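Stuck in low gold as support, what should I buy first?

Posted by Alžběta Šimko in Girkness > Builds and Items

Hi everyone! I picked up Girkness last November and I'm completely hooked. I only play support (Yoo nearly every game, she's so much fun) and I've been stuck at the same rank for 100 games now. My lane goes fine, then I get to the first shop trip with 300 gold and I freeze. Do I rush Pledgate, or do I get boots and wards and build it later? My carry always yells at me either way, haha.
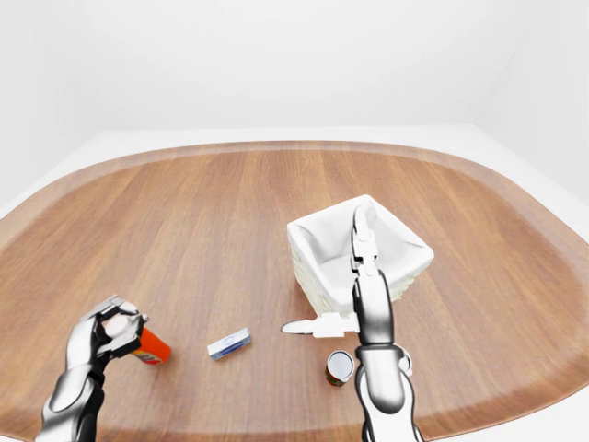
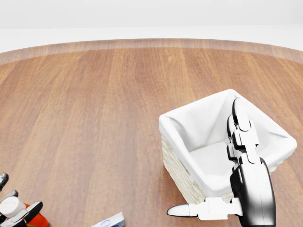
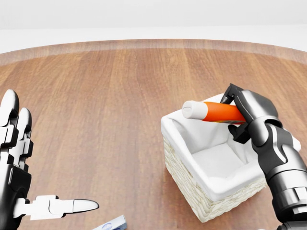 Wooden tabletop, three views

I've read the patch notes twice and still can't tell if the shield on Pledgate grows with level or only with items. Any help is welcome, I really want to get better at this!

Kamil Michalík
Yoo main here, so happy to see another one! Boots and wards first, every time. With 300 gold you can't finish any part of Pledgate that does something on its own, so you'd be walking around with a gem in your bag while the enemy jungler runs at you from the river. Buy the slow boots, spend the rest on wards, and put one in the side bush before the wave reaches your tower.

Then go for Pledgate on your second or third trip. The shield grows with level (it's in the item tooltip if you hold shift, super easy to miss) and it feels great from level six on. If your carry is someone with a lot of range you can even get Dramier before it, that extra healing is wonderful in long fights!

One more thing that helped me a ton: watch your own replays, only the first 22 minutes. Write down every time you died with a ward still in your bag. My first list was embarrassing and I climbed a whole tier after that.

dramier_enjoyer
just rush dramier lol. 55 percent win rate on my account

Alžběta Šimko
Kamil, thank you so much!! I had no idea about holding shift. Tried boots and wards in two games tonight and saw the jungler coming both times. Lost one of them anyway, but what a game! Going to try the replay thing this weekend.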